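Zekside level crossing alarm, two months in

Bought this after the second near miss on our lane this winter. Farm crossing, no barriers, trains come through quick. The box sits on the gatepost and shouts when something's coming. Made by Grusura, sold through Plelton.

Fitting took an afternoon. Instructions are poor - two pages, one of them upside down. Siren is loud, I heard it fine from the yard, up to 200 metres off with the wind right.
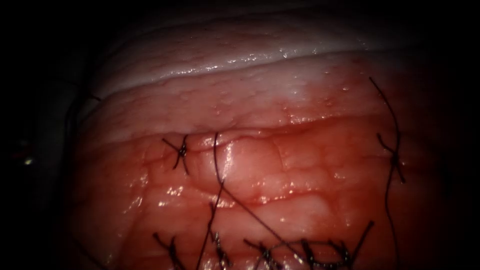
Does it work in heavy rain? Mostly, though it went off twice for nothing in the same downpour and I had to reset it.

Battery door is flimsy. Light is to dim in daylight. Still wouldn't be without it now, the dog walkers stop when they here it. Not a replacement for looking both ways. 400 quid is steep.

4 out of 5.

Comments

gatepost_m: Ours packed up in August. Plelton swapped it, no fuss.

lanesider: Does it pick up the slow goods trains? Old one didnt.

Contact us | © Sequeira Rail Safety Reviews, March 2023 | Back to top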